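Good practice at the glove table: gallery

Jul 2, 2022 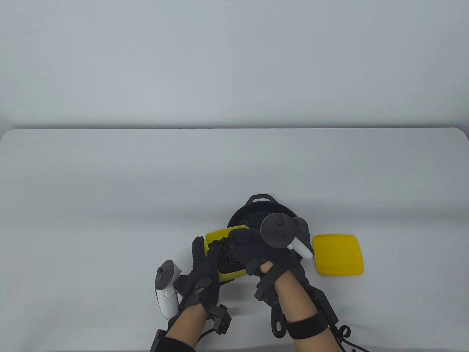

Pouring from the yellow container into the skillet, both hands on it. Lid parked flat to the right.

Quick page while the rules are fresh. We rewrote the table rules for the Situs hand recordings in May and people keep asking what "good" looks like, so one picture to start and the rules it goes with underneath. More pictures when Kastville send theirs over. The full rule book is 29 pages and lives in the shared folder, please read it at least once. This page doesn't replace it.

The rules are for people wearing the gloves and controllers, and for whoever is sitting at the screen next to them. Robot side has its own page (Pekitach cell, fencing, stop buttons, all that). Don't mix them up, the numbering is different.

TABLE

Only what the task needs. Pan, container, lid, and that's your lot for a pour. No mugs, no phones, no tape rolls, no spare gloves.

Work near the front, in the middle. Reaching to the back of the table makes the wrist angle silly and the robot can't copy it anyway.

Plain top, plain wall. If you have to move to another bench, same again please. We had a whole morning at the Bakke site against a striped curtain and it all went in the bin.

Wipe down between tasks, not between takes. One bean left over from the last take is fine. A handful is not, sweep up and log it.

LIDS

Lid comes off before the take unless the task card says "open". Put it flat, to one side, where neither forearm will drag over it. Not stacked, not leaning on the pan, not balanced on the container it came off.

If the card does say "open", the lid goes down in the same kind of place and you let go of it fully before touching anything else. Half let go counts as a fault.

HANDS

Two hands for any container tilted over another one. This is rule 4 and its the one people argue with. Yes you can do it one handed. The grippers are not as good as you.

One hand grips, the other steadies the side. Swap if you're left or right handed, we don't mind which, but don't swap halfway through.

Slow tilt. Stop, look, carry on. If it all comes out in one go, mark the take as fast and do another. Don't delete it.

Keep fingers out of the heap. Fingers over the rim are OK, digging in isn't, unless it's a scoop card.

GLOVES AND CONTROLLERS

Straps snug, modules sitting on top of the fingers. If you can twist a module round with your other hand it's too loose.

Controllers on the back of the hand, face up. Check they don't knock together when your hands are close, which on a pour they will be. Do a dry run with the container empty first.

Sleeves back from the wrist band. A bunched cuff shifts the band and you won't notice until the playback.

Cables hang down off the wrist, clear of whatever you're pouring into. Clips and loose strap ends the same. Before every set: arms out over the table, have a look at what dangles, tuck in anything that could catch a handle. We lost a set last year to a cable loop round a saucepan handle, and a good saucepan.

Take the gloves off for breaks. All breaks. Even the quick ones.

PANS

Cold pans only. No exceptions, doesn't matter what the script says about cooking. The heat tasks are done elsewhere under different rules.

Cast iron is heavy, so it gets put down before the gloves go on, by someone with bare hands. Don't lift it gloved. If it needs shifting, ask the screen person.

Point the handle somewhere sensible and leave it there for the whole set. Write the direction on the sheet (front, back, left, right).

STOPPING

Anyone can call stop. Screen person, the wearer, somebody walking past. Say "stop", hands flat on the table, then talk about it.

Stop for: tracking gone jumpy, strap slipped, something on the floor, sore wrist. Sore wrist especially. Don't push through it, we have plenty of takes. 3,000 good ones so far against a target of 4,000, so we're not in that much of a rush.

Beans on the floor are a slip hazard and a stop. Brush is on the hook by the door.

WHAT GETS THROWN OUT

Pours with one hand. Lid knocked mid take. Extra stuff on the table. Talking to someone and turning away with the container still tilted (you know who you are).

What doesn't get thrown out: spills. Spills are useful, tag them as spills and leave them in. Same with a slightly wonky pour or a second go at the tilt. We went through 1,443 takes for the first check and the biggest problem was tidy minded people deleting the spills, so we ended up with very few to learn from.

LOGGING

Fill in the sheet after each set, not at the end of the day. Task card number, what went in the pan, handle direction, stops, anything odd. Two minutes. If you used a different container to the one on the card write down which colour.

Old sheets (the green ones) are no longer valid, please recyle them.

STILL TO SORT

Rule on glasses, some people find the headset side awkward with them. Rule for stirring, currently just says "stir normally" which is no help. Liquids: not yet, don't ask.

Kastville pictures to follow: scoop, stir, lid on. Bakke ones after that if the bench is free.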